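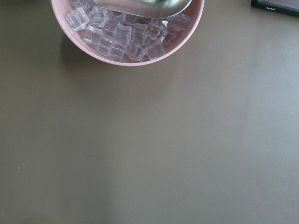

## Monday – clear cubes, pink bowl, brown tabletop

Ice for the Lukesau drinks counter. Order 2646 from Duggan came in before lunch. The packing slip says "ice, clear" and nothing about the material. The cubes look like acrylic to me. Wendy Fairclough is going to call and ask, as we need to know before anyone cleans them with anything stronger than dish soap.

Tried the pink bowl first. The matte finish works well next to the cubes: they throw plenty of small highlights and the bowl doesn't compete with them. They also pick up some of the pink, with a bit of lavender in places. I like it. Lukesau asked for "cold looking," so they may not. The thick rim is a slightly darker pink than the wall and gives the whole thing a clear outline from the customer side.

Fill level: nearly to the rim. I started lower and it looked stingy. Heaped well above the rim looked better from a distance, but cubes came off the top every time the scoop went in, and two went under the bench. Just below the rim with a loose heap is the best compromise so far.

### Arranging

Pouring straight from the bag gives a decent pile. Setting cubes by hand took most of an hour and looked like a wall of bricks. What worked was to pour, shake the bowl once, then turn only the ones in front that had all landed flat. A cube on its corner shows two or three faces and catches a lot more light.

Don't stack them square on top of each other in front. The edges line up and your eye goes right to it.

### Scoop

Silver metal scoop, laid over the far side of the bowl. Looks right with the cubes. Two problems:

- It scuffs. I dragged the lip across one spare cube on purpose and the line shows if you tilt it under the lamp. A cube with a few dozen scratches will go cloudy.
- It slides when the heap is fresh. Pushing the end down between the cubes a little way holds it, but then people have to wiggle it out.

A plastic scoop would be kinder to the cubes. Wendy thinks it will look cheap on the counter and I agree with her. Leave the metal one for now and keep spares.

### Light

Lamp 60 cm above the table, off to one side. Directly overhead was too harsh and I lost the lower layers. With the room lights alone the pile goes gray and flat in the middle. The counter at Lukesau has a strip light under the shelf, so I should repeat this with something similar before we send it out.

The brown tabletop stays. I had a white sheet down for a while and the cubes nearly disappeared against it through the gap in the brackets. Brown also hides lint – the cubes pick up lint from everything, mostly our own towels.

### Cleaning

Lukewarm water, one drop of soap, rinse, air dry on a rack. Paper towel leaves fibers. The lint-free cloths left over from the Jotuvdale job are in the second drawer, use those. Handle with gloves after washing. Fingerprints are worse on the flat faces than I expected.

### Stock and open items

164 cubes on the slip, not checked yet. Zondholm wants the same setup in a wider bowl, and I doubt one carton covers both.

- Ask Duggan about material and price for a second carton (Wendy)
- Strip light test
- Try the scoop test again with the lip filed and polished
- Lids or a cover for transport, the bowl can't travel full
- Spare cubes are in the tub on shelf 7, scratched one is marked with tape, please leave it there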